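Pains à burger : congeler ou pas ?

Tracey Goodall
Ma belle-sœur jure que le pain au sésame supporte trois mois de congélateur.
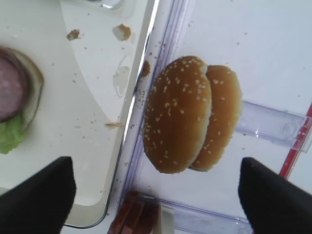
J'ai du mal à y croire, les miens ressortent secs à chaque fois. Quelqu'un a vraiment essayé ?

momo_319
Trois mois, j'en doute. Au bout de 11 jours, chez moi, ça sent déjà le givre. Double sachet, et grille-pain direct à la sortie.

Sernari
Le boulanger n'en a plus ?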